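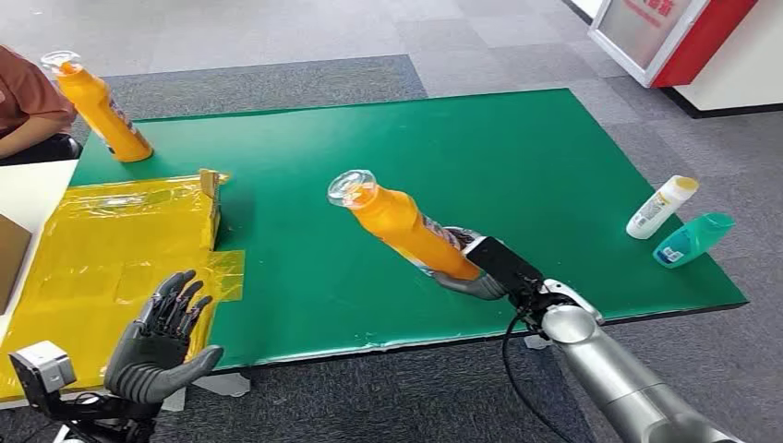 How to bottle condition a small batch of beer at home

Quick one before work. People keep asking how I carbonate the small batches without a keg setup. Short answer: sugar and patience. Long answer follows.

This is for a 9 litre batch. If yours is bigger, scale the sugar up, don't guess.

What you need

Fermented beer, properly finished (see step 1)
Plain white sugar or dextrose
Bottles made for pressure. Crown seal glass or the brown PET ones
No-rinse sanitiser, I use the Privik stuff, any will do
Bottling bucket with a tap
Bottling wand
Caps and a capper (mine's an old Guillot bench one, heavy as anything)
Hydrometer
Kitchen scale that reads single grams

Step 1. Check it's done

Take a gravity reading. Wait two days. Take another. Same number? Good. Different? Leave it alone. Bottling early is how you get glass all over the laundry. An airlock that's stopped bubbling tells you nothing much, lids leak.

Step 2. Clean, then sanitise

Two seperate jobs. Sanitiser won't do anything useful through a layer of old yeast. Hot water and a bottle brush first, hold each one up to the light, chuck any with a chip in the lip. Then sanitiser. Drain upside down. Don't rinse.

Take the bucket tap apart too. Gunk lives in there. I lost a whole batch of brown ale to a tap, tasted like Band-Aids.

Step 3. Make the priming syrup

For a pale ale I go 6 grams of sugar per litre. So 54 grams for this batch. Stouts a bit less, wheat beers a bit more. Weigh it, spoons are useless for this.

Boil it in a cup of water for 10 minutes. Lid on, let it cool. Tip it in the bottom of the clean bucket.

Step 4. Transfer

Siphon the beer onto the syrup. Hose right down at the bottom, curled round the side so it swirls. No splashing!! Oxygen at this point makes it taste like wet cardboard in a month and the colour goes muddy. Leave the sludge behind, even if it means losing half a glass.

Slow stir with a sanitised spoon. A few turns. Skip this and you get some flat bottles and some gushers.

Step 5. Fill and cap

Wand to the bottom, fill to the very top, pull the wand out. The gap it leaves is your headspace. Cap straight away. With PET, squeeze a little air out before you do the lid up.

Wipe them down, write the date and the beer on the cap. You will not remember which is which.

Step 6. Wait

Somewhere dark, 18 to 22 degrees, two weeks. Three if it's cold. I put mine in a lidded tub in case one goes. Fill one PET bottle even if the rest are glass, give it a squeeze every few days, when it's rock hard the others are probably close.

Then fridge for at least two days before you open one. Makes a real difference to the fizz.

If it goes wrong

Flat after three weeks: too cold, usually. Move them somewhere warmer, tip each one gently to rouse the yeast, give it another week.

Gushing: too much sugar, beer wasnt finished, or an infection. Chill the lot right down and open one over the sink. If they all gush, eye protection and gloves on and bin them with care.

Fetlow yeast packets: had a question on these. Yes there's plenty left in suspension to carbonate, no need to add more for a normal strength beer.

Mwangi Mwakalinga emailed to ask about carbonation drops. They're fine, just dear, and you can't adjust the level much. Check the packet for your bottle size.

Lagering post is up next, Wednesday if I get to it.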